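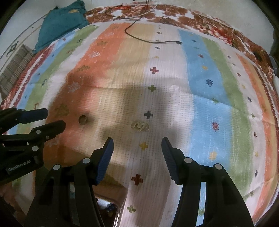

Lecturer: Cleiton Mendonça
Course 186, Household Textiles
Handout 9: Reading a Striped Rug

This handout accompanies the Wednesday lecture on pattern and floor covering. Students should read it before the practical session and bring it with them.

1. Ground and border
The ground of a striped rug is recorded first, from left to right. In the rug shown, a thin red-and-white border is followed by pale blue, green and a wide orange stripe. Beige and white come next. Note the stripe colors before any motif is entered on the sheet.

2. Motifs
Crosses and star shapes are listed by the stripe on which they sit. The white central stripe carries a column of crosses, among them red, green, dark teal and yellow. A navy blue star shape belongs to the light blue stripe beside it.

3. Surface
Record ribbing and creases separately from the pattern. Creases are to be smoothed by hand before measurements are taken. Fiber content may not be inferred from appearance.

Completed sheets are due in Room 38 by 4 p.m. Questions concerning the practical session should be addressed to Ha-neul Yeom.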